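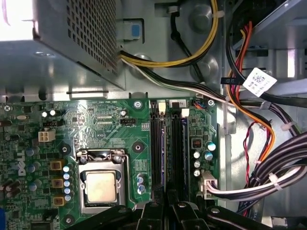

Wrist view over the memory slots, Etberg fingers fitted.

Gripper trials: your questions

Which grippers are you comparing?
Two of them, the Etberg and the Prornell, both two-finger and both on the same arm. We swap them between runs and leave the controller settings alone, so any difference should come from the fingers.

Why memory modules?
They're a terrific test! A stick of RAM is thin, easy to tilt and fussy about how it goes in. You learn more from one afternoon of them than from a week of foam blocks.

How many tries does each gripper get?
So far we've logged 53 insertions, split over 4 finger shapes. The Ruotsalainen pads (softer, a bit grabby) are my favourite colour and, happily, my favourite to use as well.

Do you need the wrist camera?
For lining up with a slot, yes. The fixed camera is great for seeing the angle of the stick on the way down, but the fingers and the slot are much easier to judge from the wrist.

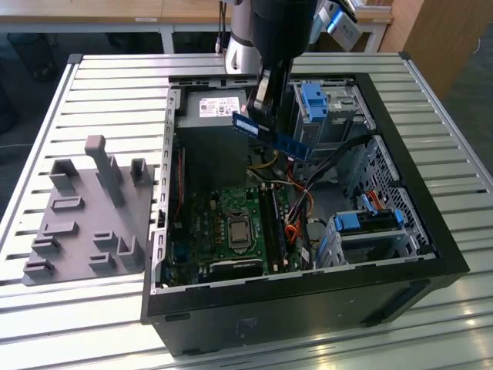

Naltach wrote in to ask whether a slower approach would do more good than new fingers. Good question, and we're trying it in May: 8 speeds, same pads, same case.

Can I get the finger files?
Yes, once we've fixed the screw holes. The current ones are 2 mm off and need a bit of filing.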